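Toltumer Natal Tables
Data card, release 9 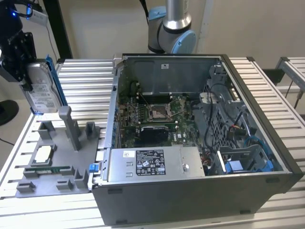
Desktop tower, side panel off, with a 3.5-inch hard drive in a blue bracket.

Summary

Toltumer Natal Tables is a set of precomputed birth chart records for people who write or check astrology software. Each record gives the sign and house of the Moon, the Sun and the rising sign for one birth time and place. The release holds 3000 records. It contains no readings or personality text. A separate file of short keyword lists, one per sign, is included for display testing.

Contents

charts.csv – one row per birth time and place
keywords.csv – sign keywords, English only
places.csv – place names, latitude, longitude, time zone
CHANGES.txt – notes for each release

Fields in charts.csv

record_id: integer, stable across releases
birth_utc: date and time in UTC, to the minute
place_id: key into places.csv
sun_sign, moon_sign, rising_sign: three-letter code, lower case
moon_deg: Moon longitude, 0 to 360, two decimals
moon_house: 1 to 12, empty if the birth time is unknown
house_system: "whole" or "placidus"
flag: see Known problems

Longitudes use the tropical zodiac. A value of 270 in moon_deg is the first point of Capricorn and is coded "cap", not "sag". Releases before this one were not consistent on that boundary.

Sources

Birth times are made up and spread evenly over the calendar. No row belongs to a real person. Places were picked by Magdolna Szekeres from the Prinddale gazetteer, which also supplies the coordinates. Positions were computed with the Mumura library, default settings. Anikó Pap ran the same times through a second program and compared the results. Rows that differed by more than one minute of arc were computed again by hand.

Known problems

39 rows have the Moon within one minute of arc of a sign boundary. They carry flag = "edge". Different programs may give a different sign for these rows, and a mismatch should not be treated as a bug.

Placidus houses are not defined for places inside the polar circles. Those rows use whole sign houses whatever the request, and carry flag = "polar".

Time zones before 1900 are local mean time. The offset is rounded to the minute.

The keyword lists follow the Somogyi wording, which is old-fashioned in places. Virgo still has "thrifty" twice. Csaba Győri has a corrected list that is planned for June.

Use

Load charts.csv as UTF-8 with a comma separator. Empty fields are empty, never "NA". Join on place_id before computing local time.

The tables are not suited to transit or progression tests – only birth positions are stored.

Maintenance

Máté Juhász builds the release. Deisy Castaño handles error reports; include the record_id, the house system and the output of your own program.

Last updated Mar 12, 2021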